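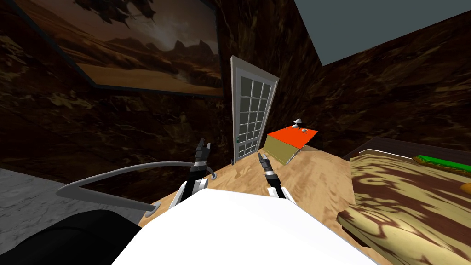
Household robots still can't be trusted with a whole room, at least going by the numbers Memden put out this week. The company ran its two-armed machine through 1301 chore attempts in software, no real house involved, and the short version is: simple pickups OK, anything against a wall shaky, doors bad. The test rooms are made up by computer and look it — one has dark marbled walls, a white door with glass panes and a little table with a bright orange top and a tiny lamp on it. Nobody's apartment. But the chores are the ones people keep asking for.

Home | Local | Business | Tech | Weather

Four chores were on the list. Move a small object from one table to another. Open a door. Straighten a framed picture. Clear the floor. Each one had a time limit of five minutes, and the clock kept running if the machine just stood there thinking, which it did a lot.

Moving small objects went best, and Memden is happy to talk about that one. Doors were the worst. The machine would get to the handle and then stop short, or grab it and pull with its own base in the way.

"A door is two jobs at once. You turn something and you have to get out of your own way," said Sihan Fu, who heads testing at Memden. "People do it carrying groceries. We are not there."

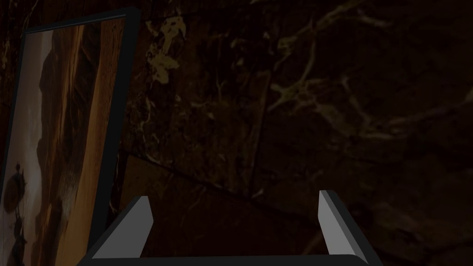 Pictures on walls landed in the middle. Sounds easy, Fu said, and it isn't. A frame is thin. Push it at the wrong spot and it swings the other way. Pinch it too hard and in a real home you have just bought somebody a new frame. In the software nothing breaks for good, you reset and go again, and that is the whole appeal.

It's also the complaint. Obsa Tesfamariam runs the floor at Namier, a furniture and housewares store that has been looking at automation since February. He wants a machine that can restock the wall displays overnight and tidy up what shoppers leave crooked. He has watched the Memden runs and he's not signing anything yet.

"I've got 4000 items on that floor and half of them lean on something," he said. "Show me one evening in my store. One. Then we talk price."

Tesfamariam said his night crew can straighten a full aisle without looking up from their conversation. He would like the machine to be half as quick as them, he'd settle for that.

Memden says a store trial is planned but would not give a date.

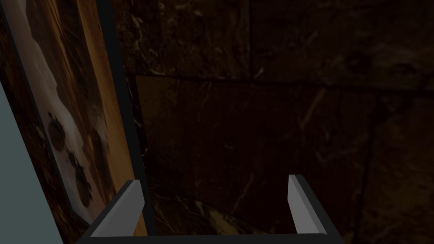 An open gripper near a framed picture in a simulated room with dark marble walls.

The software behind the tests is called Endale. It's made by Prernidano, a smaller outfit that sells simulated rooms to robot companies. Robel Fikre, a product manager there, said customers ask for odd rooms on purpose. Heavy patterned walls, busy floors, low light. If the machine only ever practices in a plain white box it gets lost the first time it sees wallpaper.

Dark stone is a hard one, he said. Veins in the marble can look like edges. A seam between two slabs can look like the side of a cabinet. Earlier versions of the Memden software would reach for things that were not there.

How often does that happen now? Fikre said less. He did not have a figure. Fu didn't offer one either, when asked seperately.

What Memden did say is that reaching mistakes are counted as failures even if the machine recovers and finishes inside the time limit. That's stricter than it sounds, and it pulls the scores down. The company did not release scores chore by chore, only a ranking. So take the ranking for what it is.

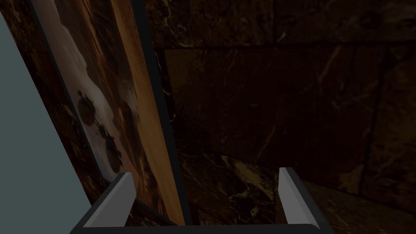 Gintarė Mets
Staff Reporter, Business and Tech
27 May 2018

Not everyone thinks chores are the right place to start. Eyerusalem Mamo, who cleaned hotels for years and now trains new hires for a housekeeping contractor, was shown several of the runs for this story. Her take — the hands are fine, the judgment is missing.

"It goes up to the picture and waits with its fingers open," she said. "My new people do that the first day too. By the second day they know which things to leave alone."

Mamo said the order of work matters more than any one task. Top of the room before the floor. Door last. The Memden machine does one chore, stops, gets reset and does the next one, so there is no order to get wrong. She would like to see it handed a whole room and a cart.

Fu agreed that's the harder test. Stringing chores together is next on the schedule, she said, starting with just two in a row. A mistake in the first one carries over, so a picture left crooked is still crooked when the second chore starts. Memden has not tried more then that yet.

As for price, none announced. A spokesperson said the machine is "not a consumer product at this time" and declined to say whether Memden plans to make one. Namier would be leasing, if it goes ahead. Tesfamariam said he was told training for his staff would be included but he hasn't seen that in writing.

Prernidano plans to add shop interiors to Endale later this year — shelving, end displays, a stockroom. Fikre said Namier's floor plan could be one of them if both sides can agree on terms. Tesfamariam says he's waiting on a call back.

41 shares | 17 comments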